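브린도우 공유주방 그릇 정리 사업 중간 경과 보고

제출처: 다라리(Dorari) 생활문화기금 지원사업 담당
작성: 브린도우 공유주방 운영팀
작성일: 2/18/20

1. 보고 개요

본 보고서는 기금 지원으로 진행 중인 공유 식기 정리 및 보관 방식 개선 사업의 경과를 정리한 것이다. 지난 보고에서는 창고 조사와 파손 식기 분류까지를 다루었다. 이번 보고는 그 이후의 작업, 즉 무늬 그릇의 분류 기준 확정, 선반에 쌓는 순서 정하기, 대여 목록 정비를 다룬다.

사업 대상은 공유주방에서 단체 식사와 주민 모임에 빌려주는 식기이다. 창고에 등록된 식기는 모두 300점이며, 이 가운데 무늬가 있는 그릇과 접시가 대여 요청이 가장 많다. 기존에는 크기나 종류와 관계없이 빈자리에 넣어 두었고, 반납할 때마다 놓이는 자리가 달라졌다. 빌리러 온 모임이 필요한 그릇을 찾는 데 시간이 걸렸고, 무거운 그릇이 작은 그릇 위에 올라가 이가 나가는 일도 있었다.

2. 분류 기준

처음 계획서에는 크기만으로 나누는 안을 적었다. 시험해 본 결과 크기만으로는 대여 목록과 맞지 않았다. 모임에서는 "파란 격자무늬로 한 벌" 또는 "색이 섞인 것으로" 하는 식으로 요청하는 경우가 많다. 그래서 다음과 같이 바꾸었다.

먼저 대접과 접시를 나눈다. 다음으로 무늬와 색을 본다. 같은 무늬의 대접과 접시는 목록에서 한 벌로 묶되, 보관은 종류별로 한다. 크기는 마지막에 쌓는 순서를 정할 때만 쓴다.

접시는 가운데가 민무늬이고 테두리에만 무늬가 있는 것이 여럿이어서, 테두리 무늬를 기준으로 이름을 붙였다. 담당자마다 같은 접시를 다르게 부르던 문제는 이 방법으로 줄어들 것으로 본다. 목록에는 "파란 테두리, 물결무늬, 가운데 분홍"처럼 테두리를 먼저 적고 가운데 색을 뒤에 적는다.
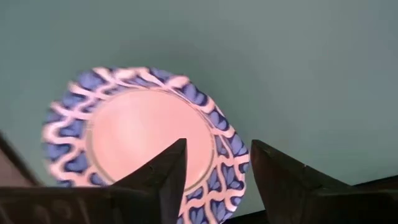
분홍색 가운데에 파란 물결무늬 테두리를 두른 접시

분류표는 한 장으로 만들어 창고 문 안쪽에 붙였다. 글씨가 작다는 의견이 있어 다음 인쇄 때 키울 예정이다. 색 이름은 되도록 쉬운 말로 통일했다. 남색과 진한 파랑을 따로 적었더니 혼동이 생겨 "진파랑" 하나로 합쳤다. 주황과 노랑이 함께 들어간 그릇은 "노랑주황"으로 적는다.

이가 나가거나 금이 간 식기는 분류 전에 따로 뺐다. 모두 16점이며, 대여 목록에서 삭제하고 폐기 대장에 옮겼다. 유약에 잔금만 있는 것은 사용에 지장이 없다고 보고 남겨 두었다.

3. 쌓는 방식과 선반

보관은 문이 달린 장을 쓰지 않고 열린 선반을 쓰기로 했다. 꺼내고 넣기가 쉽고, 무엇이 비었는지 바로 보인다. 선반 구입은 담익(Damik) 목공소와 아드마수(Admasu) 주방설비 두 곳의 견적을 받아 비교했고, 판재는 담익, 철제 틀은 아드마수에 맡겼다. 두 곳으로 나누면서 납품일이 어긋나 설치가 한 주 늦어졌다.

쌓는 규칙은 세 차례 고쳤다. 첫 번째 안은 대접을 같은 색끼리만 쌓는 것이었는데 자리를 너무 많이 차지했다. 두 번째 안은 접시를 세워 꽂는 것이었으나 꽂이를 따로 사야 해서 접었다. 현재 쓰는 안은 대접은 대접끼리 넓은 것을 아래에 두고 겹쳐 쌓고, 접시는 한데 모아 큰 대접에 받치는 방식이다. 대접 더미와 접시 더미는 한 판 위에 나란히 둔다.
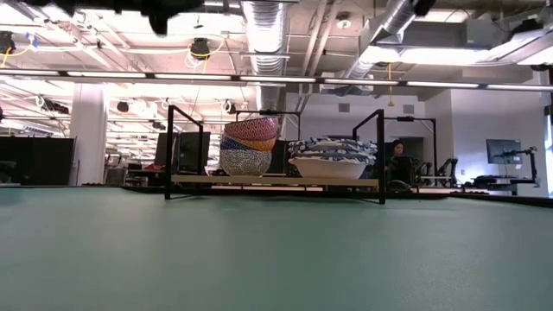
이 방식의 단점은 맨 아래 그릇을 꺼내려면 위의 것을 모두 들어내야 한다는 점이다. 자주 나가는 그릇을 위쪽에 두면 어느 정도 해결되지만, 크기 순서와 맞지 않을 때가 있다. 이 경우에는 크기를 우선한다. 작은 그릇 위에 큰 그릇을 올리는 일은 허용하지 않는다.

더미가 비뚤어지는 문제도 남아 있다. 무늬 대접은 굽의 크기가 서로 달라 포개었을 때 테두리가 딱 맞지 않는다. 넘어질 정도는 아니지만 사람이 오가는 쪽에 둔 더미는 높이를 낮추기로 했다. 사이에 종이나 천을 끼우는 방법은 습기 때문에 쓰지 않는다.

4. 반납 그릇 점검

반납된 그릇은 곧바로 선반에 올리지 않는다. 작업대에 하나씩 떨어뜨려 펼쳐 놓고, 테두리와 굽을 본 다음 분류표에 따라 옮긴다. 겹친 채로는 안쪽의 흠이 보이지 않으므로 점검 중에는 포개지 않는 것을 원칙으로 했다. 점검이 끝난 그릇만 쌓는다.

작업대 바닥은 무늬가 없는 초록색으로 정했다. 흰 그릇과 색 그릇이 모두 잘 구분된다. 같은 무늬의 접시와 대접이 함께 돌아왔는지도 이 단계에서 확인한다. 한 벌로 빌려준 것 가운데 일부만 돌아오는 경우가 있어, 대여 장부의 비고란에 무늬 이름을 적도록 서식을 고쳤다.

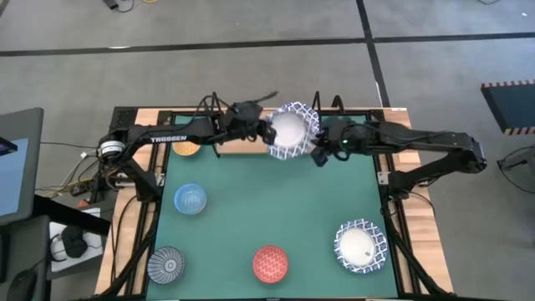
초록색 작업대에 펼쳐 놓은 무늬 그릇과 파란 격자무늬 접시

점검 순서를 정한 뒤로 장부와 선반이 맞지 않는 일이 줄었다. 다만 행사가 겹치는 날에는 반납이 한꺼번에 몰려 작업대 자리가 모자란다. 접이식 탁자를 옆에 붙여 쓰는 방법을 시험할 계획이다.

5. 예산 집행

이번 기간의 집행액은 2,755천 원이다. 철제 틀과 판재 구입이 대부분이며, 나머지는 분류표 인쇄, 이름표, 세척 솔 등 소모품에 썼다. 꽂이 구입비로 잡았던 금액은 쓰지 않았고, 담당자와 협의하여 작업대 보강에 돌려 쓰고자 한다. 변경 신청서는 별도로 제출한다. 영수증과 거래명세서 사본은 첨부 1에 모았다.

6. 남은 일과 협의 사항

전체 공정의 40퍼센트가 남아 있다. 민무늬 식기와 컵의 분류, 수저통 정리, 대여 안내문 개정이 여기에 들어간다. 민무늬 식기는 2월 안에 마치는 것을 목표로 한다. 컵은 종류가 많고 손잡이 때문에 포개어 쌓기가 어려워 별도의 칸이 필요하다. 칸막이 견적은 아드마수에 요청해 두었고 회신을 기다리고 있다.

기금 측에 확인을 요청드리는 사항은 두 가지이다. 첫째, 폐기 대장에 오른 식기를 같은 무늬로 보충 구입할 수 있는지 여부이다. 지원 지침에는 신규 구입만 나와 있고 보충에 대한 내용이 없다. 둘째, 현장 확인 방문의 시기이다. 컵 칸막이 설치가 끝난 뒤가 좋겠으나, 일정이 정해져 있다면 그에 맞추어 준비하겠다.

첨부 1. 지출 증빙 사본
첨부 2. 식기 분류표
첨부 3. 개정 대여 장부 서식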